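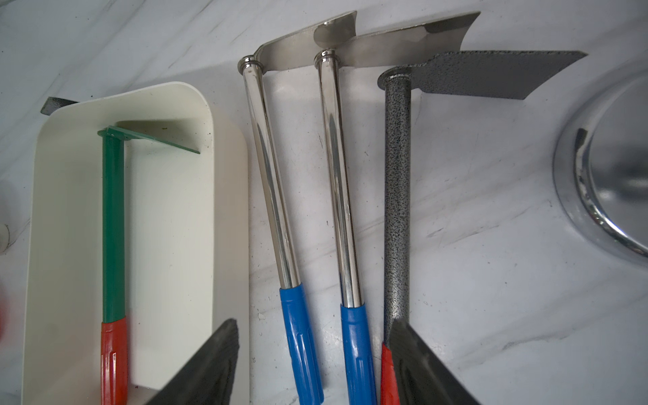
Photo: Clullby Shared Workshop

Home | Boards | Builds | Members | Sign in

Gripper slides on ribbed handles

Posted by Ynyr Powell

Our members are building a tabletop arm to sort short-handled garden hoes. It grasps matte shafts reliably. On the chrome pair with blue grips, the fingers close too high and the tool rotates. Should the fingers or the software be changed?

Kikham
Members are advised to address the software first. Polished shafts reflect their surroundings, and depth readings on them are often unreliable. Set the grasp point on the plastic grip. Our own build required 41 trial picks before the offset was correct.

Tarkcombe_Shed
Use softer pads.

Dönmez
Softer pads may permit more rotation under a heavy blade. Please grasp closer to the balance point and reduce the lifting speed.

Print this page | E-mail this page
Last updated: 25 Aug 2019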